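We use cookies to keep this notebook site running. Accept / Manage settings

3 min read

January, 8:40 am

Backdrop day. Want the printed one sorted before lunch, the Drirnell order needs the table after that.

Where we left it: the classical interior print (gray drapes, paneled cabinet, the ornate frame with the grille in it) is up behind the light wood table. Hung it low on purpose so the print carries on below table height. Last time we cropped it at the tabletop and the whole thing looked like a poster somebody stuck on a wall.

Top hem – still the old clips. They slip. Moved them in closer to each other and it's better but I don't love it. Urquhart sent the heavy clips, in the gray tub by the door, try those next.

9:15. Steamed it. Low setting, from the back, top to bottom. Do NOT go at the printed face with the steamer, we lost the sheen on a patch of the garden one that way and it never came back. Took 15 minutes for the whole piece, longer for the fold lines from shipping. One fold across the drapery won't quit but it runs with the printed folds so leaving it.

Color. Print reads cooler than the proof. Whites ok, mid grays a bit blue. Might be the lamps. Ran them at 80 percent and then at 100, and at 100 the raised molding around the grille goes flat, you lose the cream completly. Staying at 80.

Note for whoever does the next order from Zurex: ask for the matte fabric again, same weight. The smooth one they sent in the fall threw a hot spot whatever we did with it.
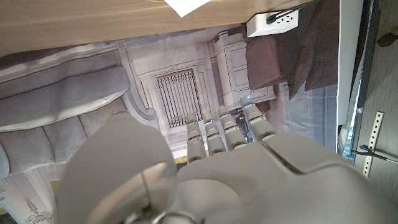

The drapes are the best part of this print. The swags have real weight to them, the highlights on the edges hold up even close in. Grille is good too, thin bars all staying seperate, I was worried they'd mush together at this size. The cabinet is weaker – drawer panels ok, but the top molding looks soft to me next to the rest. Might just be how the file was scaled up. Check the original before blaming the printer.

10:30. Table. Height is right now, leave the legs alone please. If it has to move, mark the floor first, the old tape is useless, half of it came up with the mop. Underside could use a wipe and a light sand, never got finished like the top did. Fine grit, by hand. Not today.

Tried pulling the backdrop tighter at the bottom with sandbags. Too tight = little smile-shaped creases running in from the corners. Backed off, 3 bags, just resting on the hem. Good.

Bavo wants the same setup with the plain gray cloth for comparison. Can do, but I'm not taking the print down to do it, will hang the cloth in front. Needs the longer pole. Where is the longer pole.

11:05. Found it, behind the flats. One end cap missing, taped it.

To do
– swap clips (Urquhart ones)
– lamp test w/ the warm gels, then compare to proof
– email Zurex re matte, get price on a second print
– sand underside of table
– new floor tape, the cloth kind
– roll the garden backdrop properly, on a tube, face out, it's been folded since the move and thats on me

If the print comes down for any reason roll it, don't fold it. Tube is leaning by the sink.

Subscribe to get new entries by email. Unsubscribe any time.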